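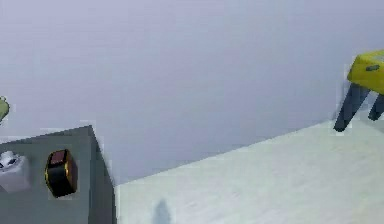

It was the quiet that kept me out of there, one resident wrote in the first week, and the longer I stood listening at the door the less I wanted to go in. We have come back to that remark many times while writing this section, as it says in one sentence much of what we had expected to spend several pages on. When we began the diary study we thought of sound mainly as a nuisance. Earlier surveys of shared rooms in apartment buildings ask whether the room is too loud, and so did the first draft of our own form. The residents of Ambridge and Darnaver soon taught us to ask the question the other way around as well.

The diaries ran for 10 weeks, beginning in February, and 40 households across eight buildings took part. Together they gave us 504 usable entries. Each entry records a single visit to the shared room, or a visit that was planned and then dropped, along with a few lines on what could be heard from the hallway. We were very lucky in our diarists. Many of them wrote far more than the form had space for, carrying on up the margins and over the back of the page, and a good part of what follows comes from those overflowing pages.

Doors came up constantly. We had left them off the form altogether, yet people wrote about them as a kind of announcement: with the door open, a voice or a chair leg could carry down the hall and let the neighbors know that company was to be had. A closed door was read in several ways – as a private meeting, as a locked room, or simply as a sign to try again later.

Figure 2. A room with its door standing open onto a clear floor.

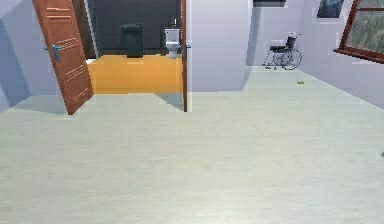
4.2 Hearing company before seeing it

In the Ambridge buildings the shared room sits close to the mailboxes, so that nearly everyone passes it on the way home. Residents there described a habit of slowing down for a moment to listen. Laughter drew them in, and so did the small noises of a game or of somebody washing cups. A television on its own did not, and a few diarists were quite firm that a television was worse than silence, for it suggested one person who might like to be left in peace.

Darnaver was different, and we were slow to see why. The rooms there are at the far end of the ground floor, beyond two fire doors, and very little sound reaches the lobby. Residents had to decide to visit before they could know whether anyone would be in.

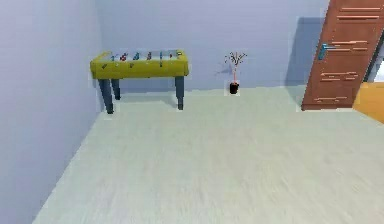
Many of them settled the matter by agreeing on a time. By the fourth week, entries from three of the Darnaver buildings mention a standing hour after supper, usually 7:30, and the visits recorded at that hour were longer than the others. What began as a drawback of the floor plan had given these neighbors a reason to make arrangements with each other, and we confess to having grown rather fond of reading about them.

We should be careful here, all the same. The Darnaver households had lived in their buildings longer on average, and people with old friendships may find it easier to fix an hour and keep to it. We tried splitting the entries by length of residence, but the groups became too small to lean on.

Echo was the other matter that diarists raised unprompted. Hard floors and bare walls made the rooms feel, in the words of one entry, like talking in a stairwell, and older residents in particular wrote of losing the thread when more than
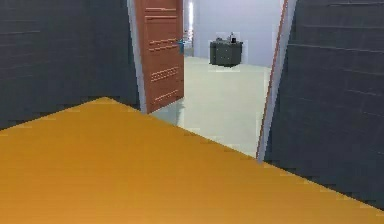 two conversations were going at once. Several of them moved their chairs closer to a corner, and one household brought down a rug, which stayed. We did not measure echo times ourselves, and would gladly see someone do so, with the residents' own accounts kept alongside the readings. The Coppens listening scale, which we used in the closing interviews, asks only about loudness and so could not help us with this. Its scores for the two sites were close together, while the diaries read as if they came from very different places. We take up that gap in Section 5, together with the entries on children's play.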